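Lulonik: recetario de manchas domésticas, versión 24

LÉEME del conjunto de datos

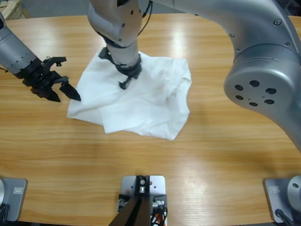 ¿Qué contiene exactamente Lulonik?
Un total de 3937 consejos para quitar manchas de tejidos de casa, copiados de recetarios, almanaques, prospectos y cuadernos de cocina, con su mancha, su tejido, su remedio y su procedencia. Los consejos se transcriben tal cual, incluidos los que recomiendan gasolina.

Última revisión: 5 de julio de 2021

Origen

El grueso viene del fondo Nepia, una colección de cuadernos domésticos que pasó décadas en un armario con humedad, lo que tiene su mérito tratándose de textos sobre la limpieza. El resto procede de Skevau, un boletín por correspondencia cuyos lectores discutían sobre el vino tinto con una ferocidad que hoy reservamos para la tortilla.

Campos

id: número de consejo. Hay huecos. Se borraron duplicados y no se renumeró.
mancha: vino, tinta, óxido, cera, fruta, grasa, sangre, «desconocida».
tejido: algodón, lino, lana, seda, mezcla, no consta.
remedio: texto literal, con la ortografía del original.
ingredientes: lista normalizada. «Un chorrito» se conserva como unidad de medida.
fuente: nepia o skevau.
riesgo: de 0 a 3. El 0 es agua fría. El 3 es no lo haga.

Formato

Un único CSV en UTF-8, separado por punto y coma. La versión 23 usaba comas, y los remedios también. Quien tenga scripts antiguos ya sabe lo que le espera.

Cómo se etiquetó

De los consejos incluidos, 3615 tienen el tejido identificado. En los demás el autor original escribió «la ropa buena» o «lo de los domingos», expresiones que no nos hemos atrevido a traducir a fibras. El campo riesgo lo asignaron dos personas por separado y los desacuerdos se resolvieron eligiendo el valor más alto. El amoniaco con lejía figura siempre como 3, por mucho que un lector de Skevau asegurase llevar toda la vida haciéndolo con la ventana abierta.

Limitaciones conocidas

Casi 1420 remedios llevan limón. No es prueba de que el limón sirva para algo; es prueba de que había limones.

La leche aparece como remedio para la tinta y también como mancha. Ambas entradas son correctas.

Las cantidades en reales, cuartillos y onzas no se han convertido. Quien quiera hacerlo tiene toda nuestra simpatía y la carpeta de incidencias.

No se ha comprobado la eficacia de ningún consejo. Lulonik documenta lo que la gente recomendaba. Si pierde usted un mantel de lino, la reclamación debe dirigirse al siglo correspondiente.

Usos previstos

Historia de la vida cotidiana, lexicografía, estudios de variantes textuales. También hay quien lo consulta para lavar, y a esa persona le rogamos que filtre por riesgo menor que 2 y pruebe antes en una costura interior.

Relación con Dukedent

Dukedent es el visor web del conjunto. Permite buscar por mancha y por ingrediente, y ordena los resultados por un criterio que estamos investigando. Los errores del visor se comunican en su propio repositorio.

Licencia

Las transcripciones se publican bajo CC BY 4.0. Cítese como «Lulonik, versión 24».

Pendiente

Para octubre queda revisar las entradas de óxido, separar la cera de vela de la cera de suelo y decidir si la saliva cuenta como ingrediente.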